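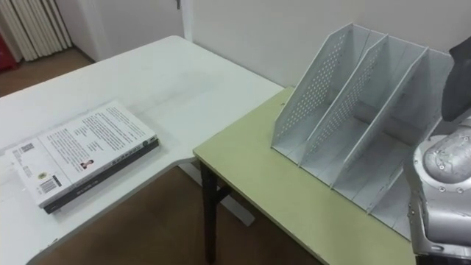
Jandunau Community Reading Program
Progress report to the Amaral Fund
Saturday, August 1, 2020

The grant period began with the lending shelves at the Jandunau branch open five days a week. Since March the building has been closed to walk-in visitors, and most of the work described in our application has moved to pickup and mail. The report covers lending, the tutoring line of the budget, the catalog work, and what we are asking to change.

Lending

Members borrowed 3,843 books in the period. The children's chapter books went out most, followed by large print. Pickup runs on two afternoons, with bags set out by last name. Mail lending was added for members who can't get to the branch, and 213 households have signed up for it. Postage has cost more than we planned, mainly on hardcovers, and we now send paperbacks first when we have both.

Returns were slow in the spring. We stopped charging late fees when the building closed and have not brought them back. Reminder postcards helped more than email did, especially with older members.

Tutoring

The adult reading groups met in person until the closure. After that we offered one-on-one sessions by phone. Twenty-three learners took part. Phone sessions are shorter than the old group meetings, and learners who were working on handwriting have made less progress than those working on reading aloud. We mailed workbooks to everyone enrolled, and a second set is on order from Clanetti.
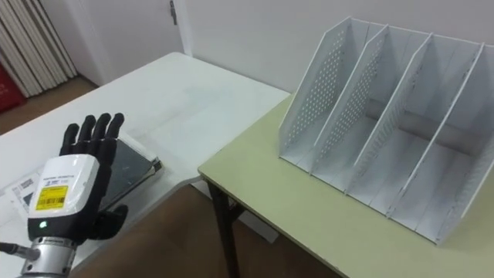
Can the unspent travel money be used for postage?
We are asking the fund to allow it. The travel line was meant for bus fare to the group meetings, and little of it has been drawn since the closure. Moving it would cover mail lending through the end of the grant year without touching the book budget.

Catalog and shelves

The move from card records to the Sidoment catalog is behind schedule. Roughly 1,125 titles have been entered, mostly adult fiction and local history. Nonfiction is next. The work went slowly at first because many older books have no printed barcode and the records had to be typed in by hand. We also found a good number of duplicates, which have been set aside for the fall book sale if there is one.

Two shelving units in the children's room were repaired. The third has a split upright and will need to be replaced. We have a price from a local carpenter and will send it with the next budget sheet.

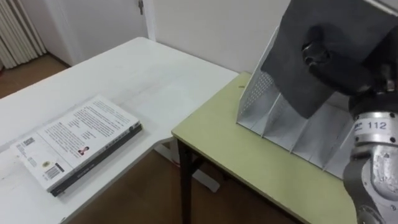

When will the catalog be finished?
Our current estimate is the end of the grant year, with the reference section left for last. Members can already search the titles that have been entered, and requests by phone are being filled from both the new catalog and the old cards.

Next steps

Pickup hours will go to three afternoons when school starts. We will survey mail members on whether they want to keep the service after the branch reopens. The phone sessions will continue, and the learners who asked for more handwriting practice will get extra pages by mail with a stamped return envelope. Receipts for books, postage and workbooks are attached in the order of the budget lines.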